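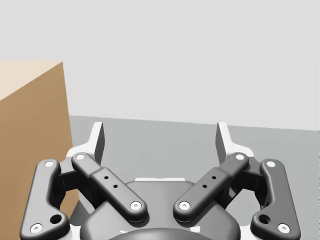 How long should you soak dried chickpeas before cooking them? Overnight is plenty, so put them in a big bowl of cold water before bed and they'll be ready to cook the next morning.

Last updated March 4, 2019

Print this page | E-mail this page

I cooked from cans for years and only switched to dried when my neighbor Mi-kyung Yeo handed me a giant sack she couldn't finish (I still have the sack, it holds my potatoes now). I've made a pot most weeks since then, and this is how I do it.

Soaking

Pour a pound of chickpeas onto a baking sheet and pick out any pebbles or shriveled ones. Rinse them, tip them into your biggest bowl and cover with cold water by a good four inches. They swell like crazy! Stir in a tablespoon of salt. If your kitchen runs warm, put the bowl in the fridge.

Forgot to soak? Me too, all the time. Boil them for two minutes, turn off the heat, put the lid on and leave them for an hour. The skins come out a bit more ragged, but for hummus who cares.

Cooking

Drain, rinse, and put them in a heavy pot with fresh water to cover by two inches. I throw in a bay leaf, half an onion and a couple of smashed garlic cloves. Bring it up to a boil, skim off the foam, then turn it way down so you see just a lazy bubble here and there.

Start tasting at 45 minutes. Mine usually take a little over an hour, but an old bag I bought in November and forgot behind the rice went almost two and a half. For salads I stop when they're tender but still hold their shape. For hummus I keep going until one smears between my fingers with no effort at all, and I add a quarter teaspoon of baking soda to the pot at the start.

Keeping them

Let them cool in their liquid and keep them in it, too. They're good for four days in the fridge. To freeze, drain them well and spread them on a tray first, then bag them once they're hard so you can grab a handful for soup. Save a jar of the broth while you're at it, I use it to thin out my hummus.

Print this page | E-mail this page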